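Progress report: shared control software for the two-arm cell
Plirkari project, second reporting period
Jun 30, 2023

Hello again from the software side of Plirkari. You asked last time for fewer tables and more plain talk, so I'm taking you at your word, and this one reads more like a long email than a report. The budget sheet goes in separately, as before.

The short version

We said that by the end of June we'd have one planner driving both arms, a perception module that finds flat things on a patterned background, and a logging tool that a person can read without swearing. The planner is in and running daily. The logging tool is in and I love it. Perception is late, and I'll get to that further down because it's the part you'll want to ask me about.

The planner

Back in the first period the two arms ran as two separate programs that politely ignored each other. Each one had a box of space it was allowed in, and a third program stopped everything if either one poked out of its box. That was safe, and it was also useless for anything where both grippers need to be near the same object at the same time (so, most of the tasks in the proposal!).

What we have now is a single planner, which we've been calling Altari, that treats both arms as one machine with a lot of joints. It plans a path for the pair, checks every point on the way for the arms touching each other, the rail or the walls, and sends the result out to both controllers on the same clock. Getting the clock right took longer than getting the planning right. The left controller was answering late under load, and for most of two weeks I was blaming the path smoother for a wobble that came from a message queue filling up. Once I gave the motion messages their own queue and let the camera traffic wait its turn, the wobble went away and I went home early for once.

The collision shapes got a rewrite too. We had been using fat capsules around each link, which are fast to check but make the planner think the wrists are much bigger than they are. Two wrists trying to meet over one small item would simply refuse, with an error that said "no path" and nothing else. I swapped in tighter shapes for the wrist and the fingers only and left the capsules on everything from the elbow back. Planning a two-arm move is a bit slower as a result, but the arms will now come in close together, and the error message tells you which two parts were in the way.

One thing still missing: the planner doesn't know about cables. The conduit on each arm moves as the wrist turns, and we have no model of it at all. For now I limit how far the last joint can wind in either direction, and the limit is set on the cautious side. It costs us some grasps we could otherwise reach. I'd like to do better in the next period, but I don't want to promise a proper cable model when a smarter limit might get us most of the way.

Perception, the late part

Our enclosure walls have a busy speckled pattern and the floor has a marble print. We picked them on purpose, following the proposal, so that the vision code couldn't lean on a plain background. Well, it can't! The first version of the object finder, which I brought over from the earlier Brisix code, cheerfully outlined veins in the marble and called them paper edges. Pale flat objects were the worst. A sheet lying flat on a gray and white floor gives you a thin line of shadow to work with, and a vein gives you a thin line too.

So I did two things. First, the finder now works from a fixed view and a wrist view together, and an edge has to show up in both before it counts. That threw out most of the false edges right away. Second, I built a labeled set from our own enclosure. It stands at 2,116 frames, all checked by hand, and I held back 297 of them for testing and have kept my fingers off those. The numbers on the held-back frames are good for standing objects and still not good enough for flat ones, and I'd rather show you a curve in the next report than quote you a figure now that I'd have to walk back.

The wrist view brought its own headache, which is that the gripper fingers cover so much of it. The finder kept treating the fingers as part of whatever was behind them. I now draw a mask from the joint angles and the finger opening, so the software knows where its own hand is and ignores those pixels. The mask drifts a little when the fingers are nearly closed, and I suspect the opening value is being read a step late. That's on my list, near the top.

The logging tool

If you only try one thing from this period, make it this one. The viewer is called Hassanpour (named after the street the first office was on, before my time) and it puts the camera views, the planned path and the real joint positions on one timeline. You drag a slider and everything moves together. Before this I was lining up three text files by hand and guessing.

It already paid for itself with the queue problem I mentioned. I could see the planned and real positions of the left arm pull apart exactly when the camera traffic went up, and that was that. You can also drop a note on any moment and export the stretch on either side of it, so a bug report is now one file instead of an afternoon.

It's slow to open long sessions. Anything past 700 MB takes long enough that I go make coffee. I know why (it reads the whole file before showing you anything) and the fix is a small index written at recording time. Half done.

A few moments from the cell, all opened from the viewer:

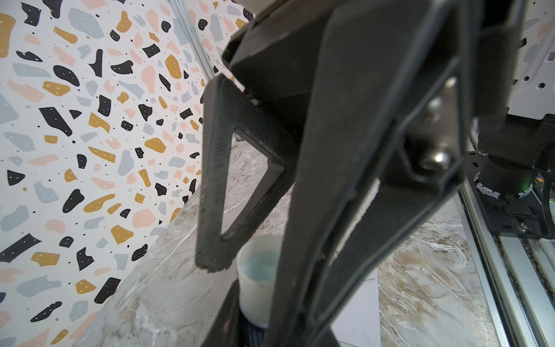 Wrist view, with the fingers taking up the middle and the little white cup down between them. A good test of the mask.
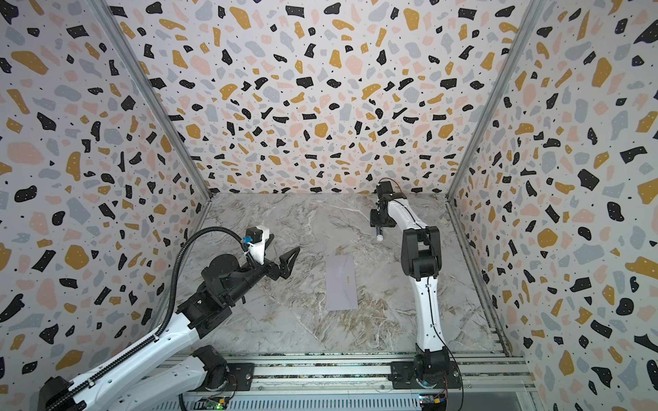
Envelope on the marble floor, left gripper open beside it, right gripper holding a small white item with a blue band toward the back.

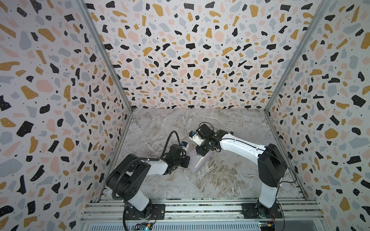
Both arms in close, with the right one holding a flat white board. The old capsule shapes made this sort of approach very hard to plan.

What changed from the plan

I moved the force limits work back into the next period. It was meant to start in June, but it depends on the controllers sharing a clock, and that only settled down recently. Nothing else is waiting on it apart from the pushing and pressing tasks.

I also dropped the web page version of the operator screen. I had a rough one going, and everyone who used it ended up back in the desktop viewer within minutes, so I folded the two buttons people wanted (pause both arms, send both arms home) into Hassanpour and archived the rest. The code is still in the repository if you disagree with me on this. You're welcome to argue!

On the other side, one thing came in that wasn't in the plan at all: a replay mode for Altari. You can feed it a recorded session and it will plan the same moves again with whatever version of the code you have checked out, without touching the arms. I wrote it in two evenings to chase one bug and now I run it before every merge. It has caught a bad change to the rail height and a swapped left and right that I'd really rather not have found out about on the real hardware.

Next period

Flat objects come first. I want to try a second fixed view at a low angle, where an edge that stands up off the floor at all should look quite different from a printed vein. The software side of adding a view is easy now, and the calibration is the fiddly bit.

After that come the wrist limits, the late finger reading, the index for long sessions, and then the force limits, in that order unless you'd like them shuffled. If force limits matter more to you than long sessions, please say so early in the period, as I'd start them differently if they were going first.

What I need from you

Please confirm that the labeled frames can be shared with the other groups under the project. I've had two requests already and I've been stalling. The frames show the enclosure, the arms and the objects, so I don't expect trouble, but the agreement is vague on recorded data and I'd like it in writing.

I'd also like to move the compute hours we didn't use this period into the next one. The training runs I'd planned for them have to wait for the low view, and that pushes most of the spending later. The amounts are in the budget sheet under carried items.

If you want to see it run, the replay mode works fine over a screen share, and I'm happy to take you through a session in the viewer whenever suits you.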